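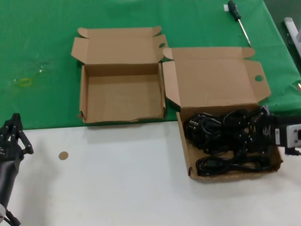
Figura 4-1. Caja vacía (destino) y caja con cables (origen) vistas desde la cámara de cabeza.

4.3 Configuración de la tarea de traslado de cables

Esta sección describe el ajuste del módulo de percepción y del planificador de agarre de Tarkow para objetos deformables. El controlador de brazos Uker debe estar iniciado y sin alarmas.

1. Abra el panel Escena y cargue la plantilla dos_cajas.
2. Defina la región ORIGEN sobre la bandeja de la caja llena. Excluya las tapas y las solapas abiertas.
3. Defina la región DESTINO sobre el fondo de la caja vacía.
4. Ejecute Segmentar. La máscara de cables debe quedar dentro de ORIGEN. Si incluye los dedos de la pinza, active Filtro de cuerpo propio y repita.
5. Fije Margen de pared en 13 mm.

NOTA: Las regiones se guardan en coordenadas de la mesa. Si se desplaza una caja, repita los pasos 2 y 3.

4.4 Elevación y comprobación de agarre

1. En Planificador, seleccione Agarre por bucle.
2. Introduzca 25 mm/s como velocidad de elevación inicial.
3. Active Detección de arrastre. El módulo compara el esfuerzo de la muñeca con el peso previsto de un solo cable.
4. Ajuste Reintentos a 3.

PRECAUCIÓN: No aumente la velocidad de elevación con la detección de arrastre desactivada. Un cable enganchado puede volcar la caja de origen.
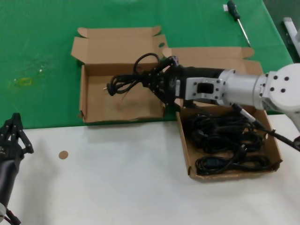 Rhodri Dafis: con cables muy enredados me funciona mejor bajar los reintentos a 2 y volver a segmentar después de cada fallo. El planificador insiste en el mismo bucle si la máscara no se actualiza.

El comportamiento anterior se modifica en Planificador > Avanzado > Segmentar tras fallo. La opción viene desactivada de fábrica.

4.5 Repetición del ciclo

1. Marque Ignorar objetos en DESTINO para que los cables ya depositados no entren en la lista de candidatos.
2. Seleccione el brazo derecho como activo y el izquierdo como En espera.
3. Pulse Iniciar ciclo.

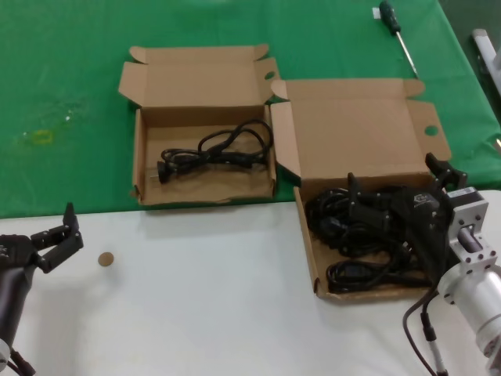 Orathai Kamolrat pregunta si el brazo en espera sigue contando como obstáculo para el planificador. Sí: su volumen se mantiene en el mapa de colisiones mientras el controlador publique las posiciones articulares.

NOTA: Si el ciclo se detiene con el código E-ORIGEN, revise la región antes de reiniciar. El registro se exporta desde Herramientas > Diagnóstico.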